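Folding jumpers and thin bright T-shirts so they stay folded?

Home > Laundry and clothes care > Folding and storing

Posted by Drahomíra Charvát, 27 Feb 2019

Hello all, long-time reader, first time I've needed to ask something myself. I've been given the job of sorting out the clothes for our swap shelf at work (we all bring in things we don't wear and help ourselves, it's lovely and I've had two very good cardigans out of it) and I cannot get the pile to look decent. I don't mean shop-window decent. I just mean that somebody can pull out a jumper without the whole lot coming with it.

The thick things are all right. I lay them face down, sleeves in, bottom up to the neck, turn over, done. They sit there nicely with the collar at the top and you can see at a glance what you're getting. It's the thin stuff that drives me up the wall. Anything in that slippery sports material, or the very soft cheap cotton, just slides about. I get one side folded in and by the time I've gone round to do the other side the first one has crept back out again. I've tried doing it on my bed, on the ironing board and on the kitchen worktop and I think the bed is the worst of the lot.

So at the moment I'm using one of the big white tables at work after hours, which at least is flat and has room for me to spread out. My system, if you can call it that, is to do a dark one and then a bright one so the edges show up in the pile.

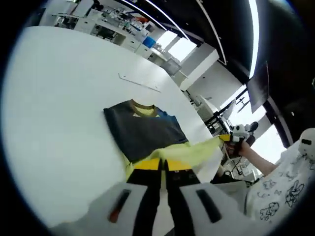

I've also got a question about collars. Some of the older tops have a ribbed collar that's gone a bit wavy, and whichever way I fold them the collar sticks up and the next thing on the pile won't lie flat. Do you fold the collar under, or leave it out and hope? My mother always tucked it under but she also ironed tea towels, so I don't know that she's a guide to normal life.

And last thing, sorry, this is getting long. Is it worth buying one of those folding boards? There's one called the Hatlow that keeps coming up when I search, and it has flaps you flip over one after the other. It's not dear but I've got 22 tops to get through this time and probably fewer next time, so I'd rather not have yet another piece of plastic living behind the door if it's going to be used twice a year. The next big swap isn't until September.

Thanks in advance for any help!

Drahomíra

3 replies, sorted by most helpful

marrowfat_jen

Oh I feel this one! I did clothes for a charity shop back room for years and the slippery ones were always left till the end of the shift because none of us wanted them.

The bed is the worst, you're quite right, because it gives underneath and the cloth goes with it. A table is much better, but a shiny table has its own problem, which is that there's nothing for thin fabric to hold on to. What I do is put something with a bit of grip underneath. An old cotton bath sheet is perfect. Spread it out, lay the top on it face down and smooth it from the middle outwards with your flat hand. Don't tug at one corner to straighten it – I know it's tempting, but thin stuff stretches on the slant and you end up with one side longer than the other, and then you're chasing it round the table.

Then it's:

Fold one side in to the middle, sleeve and all, and keep your forearm resting on it while you do the other side. Your forearm, I mean it, not your fingertips. It covers more.

Fold the second side over so that it overlaps the first a little.

Bring the hem up to just short of the collar, then fold the whole thing again if your shelf is shallow.

Turn it over by sliding both hands right under. If you pick it up by the edges it'll undo itself and you'll say something rude.

For really slithery things I give up on flat folding and roll them. A rolled running top will sit in a shoebox on its end quite happily and people can see all the colours. You could have the jumpers stacked on the shelf and the thin ones in a box next to them, and then the two kinds never have to be in the same pile. I think that's half your trouble, to be frank. A thin top between two heavy ones will always shoot out when somebody pulls at what's underneath it.

Collars: leave them out and flat, but turn every other garment round so you don't have all the collars at the same end. With ten in a pile all facing the same way it builds up into a slope, and the top few slide off the back. If a rib has gone wavy you can hold a steam iron just above it, not touching, and pat it back into shape, then let it cool where it is before you move it. It doesn't always work on old ones but it's worth a go.

Sorry, I've written you an essay.

cekumcottage

Got the Hatlow. It's fine. Everything comes out the same size, which I like, but it's a bit small for men's XL and you have to fold the sleeves twice. My son made one out of a cardboard box and parcel tape and I can't tell the difference. 20 minutes to make, cost nothing, and you can put it in the recycling when you've finished. There are loads of videos.

Wouldn't bother buying one for twice a year.

P. Aldous-Wynn

I stand everything up in a basket and don't fold anything properly. Nobody has complained.

If they're going on a shelf at work could you hang them instead? We had a rail from Bovow in our staff room, the folding sort, and it went flat behind the filing cabinet between times. Knitwear does go long in the shoulders if you leave it hanging for weeks though, so only the thin tops.

Comments on this thread

Drahomíra Charvát: Thank you so much everyone. Jen, the towel is such a good idea and I'm cross I didn't think of it! I'm going to split them up like you say, jumpers on the shelf and the thin ones rolled in a box. Cardboard board for the men's shirts, if I can find a big enough box. Does parcel tape hold up on the hinges or do I need the cloth sort?

cekumcottage: Parcel tape's fine, do both sides. Leave a little gap between the panels or it won't fold over.

marrowfat_jen: Glad it helped! Wash the towel without softener first if you can, it grips better.

Related threads

Getting creases out of a jumper without an iron
Aranda storage boxes, do the lids fit the old size?
How do you fold a fitted sheet on your own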